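About Stiltell

Stiltell is a small test shop for robot grippers and the parts that go with them. Companies send us end effectors, arms, wrist cameras and controllers, and we try them out side by side on ordinary household objects. At the end they get a written report and all of the recordings. We do not build or sell hardware, and we do not take a commission from anyone who does.

Busisiwe Rampersad started the company after several years of buying automation equipment for a packaging firm. She had a shelf of grippers that had looked fine in the catalog and did poorly on the line. Most of them had been rated on steel blocks and plastic cubes. Her first customer was a laundry service that wanted to know which of four grippers could pick up a folded towel without dragging the one under it. That job took 11 weeks. The same job takes us less than three now.

What we test

About half of our work is on soft goods: towels, sheets, quilts, clothing, bags. The rest is kitchen items, small boxes and hand tools. Soft goods are where grippers differ the most. A two-finger gripper that holds a mug well may close on a quilt and come away with nothing, or take hold of the sheet along with it. Finger pad material matters a great deal, and so does the angle at which the pads meet the fabric. We have seen a change of pads make more difference than a change of gripper.

We run soft goods in two places. The first is the bench, where the fabric is laid out the same way each time and an arm does the picking. The second is a furnished room, where a person works a hand-held version of the gripper with the camera mounted on it. The hand-held runs tell us what the fingers can do when the reach and speed of an arm are not the limit. They also show what the camera will have to deal with in a real bedroom or kitchen, such as clutter and shadows.
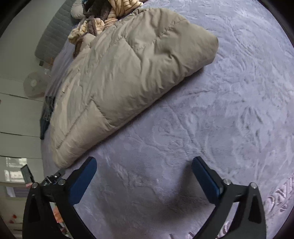
Thick bedding gets its own set of trials. A padded quilt can be taken by the edge, by a seam or by a fold, and the three do not give the same result with the same fingers. We log each one separately. We also log where the gripper was when it opened and closed, how far the fabric traveled, and whether the fingertips were in view of the camera at the moment of contact. Wide lenses do well on that last point and less well on judging height over a plain sheet.

How a comparison runs

A standard comparison covers up to five products of the same type. Each one gets 1,000 attempts on the bench and 70 in the furnished room. The object list has 51 items and is sent to every customer before testing starts. Anyone may ask to add items. We do not remove items on request.

Operators rotate between products so that one person's habits do not favor one gripper. The first 45 attempts with any new tool are treated as practice and left out of the results. If a part breaks, we note the attempt number, fit a spare if one was supplied, and carry on. A product with no spare is scored on what it finished.

Controllers and arms are handled a little differently. We keep two arms of our own for bench work, and a customer's controller is run on both of them. For arms, we hold the gripper constant and change only the arm.

Software

Stivgate is our logging tool. It lines up the camera recording, finger position and motor current on one clock, so that a dropped towel can be looked at from all three. We wrote it for ourselves and now include a viewer with every report. Wonby is the name of the object list and its scoring sheet. The current version came out in April and added fitted sheets, which had been left off the earlier ones.

Who we are

There are nine of us. Five run tests, two look after software and recordings, one handles shipping and the workshop, and Busisiwe writes or edits every report. The shop is in the Sibiya building, on the ground floor, with the loading door at the back. Equipment can be dropped off any weekday between 8 a.m. and 4 p.m. Please label each case with your company name and put power supplies in with the device they belong to.

Customers are welcome to watch their own product being tested. We also open the shop one Saturday each spring to anyone who wants to try the grippers by hand. Write to the front desk for the next date, or to ask for a sample report.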